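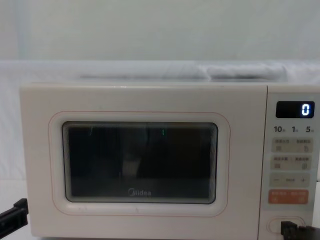 Notebook, September, morning

Continued work on the sample boards with the new phone processor. Yesterday I finished only the unpacking and the cabling, so today is the first day with real measurements. I write everything down here because the last time I kept it in my head and had to repeat one full day of tests.

What we have: 4 boards from Montecinos, all the same revision according to the paper in the box. Two went to the bench by the door, two stay in the drawer with the desiccant until I trust the power supply settings. The boards carry the application processor, the modem on the same package, memory stacked on top, and a very small heat spreader which I think will not be in the final phones. I will remember this when I read the temperatures.

Firmware is the build that came with the boards. There is a newer one on the Montecinos download page, but the release note says only "stability", so I stay with the old one until the first pass is complete. Changing two things at the same time is how I lost a week in spring.

09:40. Board A does not start. The current goes up, stays for a moment, and falls to almost nothing. Tried again, same. Changed the cable, same. Checked the jumper near the connector against the drawing: the drawing shows it closed, on the board it is open. Closed it. Starts normally. Board B had the jumper closed already. So the boards are not all the same after all, or somebody at the supplier used board A before us. I will ask.

10:15. Both boards run. I let them idle for a while with the screen off and watched the current. Board B draws a little more than board A. I do not like this but it is inside the limits of the data sheet.

First question from the project plan: does the big core hold its clock under long load? The data sheet from Skoltico (they license the core design, Montecinos does the rest) promises that the peak clock is "available for typical bursts". This is a sentence that means whatever the reader wants. We need to know how long is a burst.

Method: the usual loop program, one thread, pinned to the big core, all radios off, screen off. Log clock and temperature every second. Start from room temperature, and wait for the board to come back to the starting value between the runs. No fan. Last year a fan from the neighboring bench was blowing on my board for two days and I had beautiful results.

Run 1, board A: holds the peak clock, then steps down once, then again, and stays at the second step until the end.
Run 2, board A: same shape, the first step comes a bit earlier. Maybe I did not wait long enough before.
Run 3, board A: waited longer. First step is where it was in run 1. Good, so it was my impatience.
Run 1, board B: steps down twice also, but then it goes up and down between the two steps like it cannot decide. The log looks like a saw.

I think the saw comes from the thermal governor and is no fault of the silicon. The limit values in the configuration file have 2 degrees between "step down" and "step up", and this is very narrow. Board A sits a little cooler and does not touch the border. To check this I would make the distance wider on board B and repeat. Not today, see the rule above about changing things.

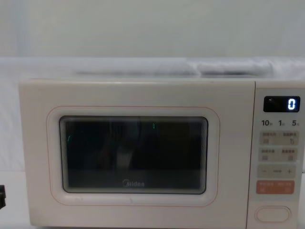
The second question is the modem. With the radios off everything is simple, but no customer will use a phone with the radios off. I connected board B to the test cell in the shielded box and ran a download in the background together with the loop. The clock went down earlier, as expected. What I did not expect is that the small cores also went down, although they had nearly no work. It seems that the governor looks at the temperature of the whole package and punishes everybody. For the user this would mean that scrolling becomes slow during a big download, even if nothing heavy is running. This should go to the Wandirthorpe people, they write the scheduler part and they will want the raw logs.

Note for whoever takes the logs: the column called "temp2" is not the second sensor of the processor, it is the battery connector. The real second sensor is "temp5". I found this in a comment inside the driver. In the document the names are different again.

13:30. Memory test. Ran the bandwidth program with blocks of 2000 kilobytes first, to stay inside the cache, then with larger ones. The inside-cache number is very good and the same on both boards. With larger blocks board A is normal and board B is slower in each run. Together with the higher idle current I start to believe that board B has a different memory part. The marking on top is too small for my eyes and the microscope is in use by the display group until evening.

Small mistake of mine: the first series on board A was made with debug logging still on. I crossed it out in the table. Do not use the file that ends in "_old".

15:10. Asked in the Fulleck channel if they have seen the jumper problem. They got 14 boards from the same delivery and found the jumper open on several of them. Their advice is to check it before the first power-on, and to write the state on the sticker. They also say that the newer firmware makes the distance between the governor steps wider. So "stability" means this, perhaps. It would have been nice to read it in the release note.

They had no opinion on the memory parts. Their boards are all in the climate chamber now, and they do not want to open it before the end of the cycle – I understand this very well.

16:00. Repeated the idle measurement on both boards with swapped supplies, to be sure that the difference is not in my instruments. The difference moved with the board. Good for the instruments, bad for board B.

Labeled everything. Board A: "jumper closed by us". Board B: "jumper OK, memory?". Both boards are powered down and the loop program is in the shared folder with the settings file next to it.

Open points:
– ask Montecinos about the jumper and whether the memory supplier changed inside the revision
– microscope, read the memory marking on board B
– board B again with wider governor steps, old firmware
– only after that, new firmware on board A and the full series again
– send logs to Wandirthorpe with the note about temp5
– the supply on the left shows a slightly wrong current when it is cold, let it warm up before the first reading

I did not come to the video encoding test. It needs the camera module, and the flat cable that came with the kit is too short to reach when the board is in the shielded box. A longer one is ordered.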